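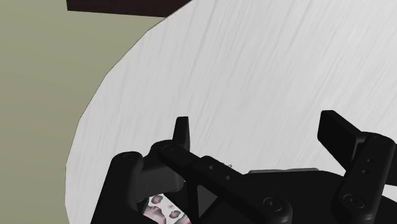 The round white top, with its pale gray streaks.

Tolgate Round Table, white finish
Reviewed by Hussam Farah
2022-05-11

I don't trust furniture that claims to be "family proof," and the Tolgate listing says it twice. My old Pollier table made the same promise and had a permanent ring on it by the second week. So I went into this one expecting to send it back.

I've had it since December. The good news first. The top cleans up well. Tomato sauce, ballpoint and turmeric all came off with dish soap, though the turmeric took two tries and an overnight wait. The streaky pattern hides crumbs better than plain white would, which may or may not be a plus depending on how you feel about crumbs.

Now the claims I have trouble with. Tolgate says the surface was tested for "1000 wipes." Wipes with what? I wrote to ask and got a reply about their return window, which is 30 days. At one wipe after every meal you'd hit 1000 in under a year, so I wouldn't put that number on the box if it were mine.

"Seats six" is also a stretch. Four adults are comfortable. With five, somebody straddles a leg of the table, and with six you are passing plates over each other's laps. The listing photos use very small chairs.

Assembly is supposed to take 30 minutes. It took me most of an afternoon, partly my fault for putting the brace on upside down, partly the fault of a drawing where both sides of the brace look the same. The bolts needed tightening again after a month. There is still a slight wobble if you lean on it to stand up.

I paid $267 with shipping. The Yazzie I looked at in the store felt heavier and cost a good deal more. The Mesis was cheaper, but the floor model already had a chipped edge, so I passed.

Would I buy it again? At this price, probably, for a small kitchen. On sale, yes. I'd ignore everything printed on the carton and measure the room first.

3 out of 5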